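Unit 4 handout: Packing soft goods for Grikdale
Prepared by Melaniia Kravchuk, 06/08/2024

Please read before the practical. Plush toys are light, but they take a lot of room in the carton. Open all the flaps fully first, and keep the label side facing you.

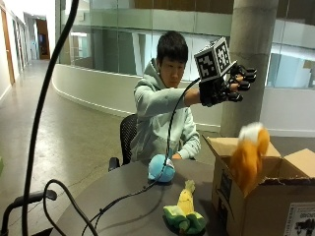 The order of packing is important. Large round toys go to the bottom, and the long ones stand at the sides. Do not press a toy down by its face. The limit for one carton is 18 pieces, also when there is still space.

For unpacking, lay each toy flat on the table and check the seams, the ears and the colour.
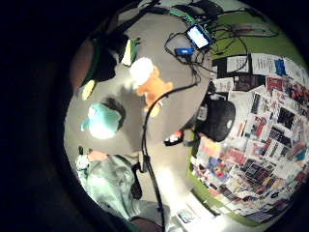

Any toy with an open seam goes in the Ostell tray and you write it on the sheet. The sheet is worth 30 marks.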